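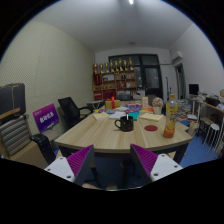 ## 4. Painting the hull and marking the waterline

The Skisach kit has a hull in two halves. Please finish section 3 before you begin, and let the glue rest for one full night.

1. Wash the hull with dish soap and dry it with a soft cloth.
2. Sand the centre seam, first with 500 grit paper and then with 2,000 grit. Keep the paper always wet.
3. Spray a thin coat of grey primer. Check the seam under a lamp and fill the small holes.

 **Note:** The primer of Desix is suitable. Other primers must be tested first on the inside of the hull.

4. Spray the lower hull in red colour, in two thin coats. 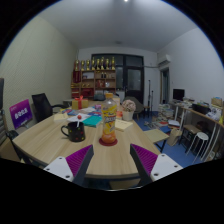 5. Put the hull in the cradle (part 672) and make it level from bow to stern.
6. Set the pencil of the marking block to the height printed on the cradle. Move the block slowly along both sides.
7. Put masking tape below the line and press the edge down with a fingernail.
8. Spray the upper hull and remove the tape while the paint is still a little soft.

**Caution:** Spray only where there is good air flow, and wear a mask. Do not spray near a heater.

**Caution:** Do not hold the hull by the rudder post. It breaks easily, and the spare is not in the box.

For kits packed before February, the cradle has no printed height. In this case use the paper gauge on sheet 2.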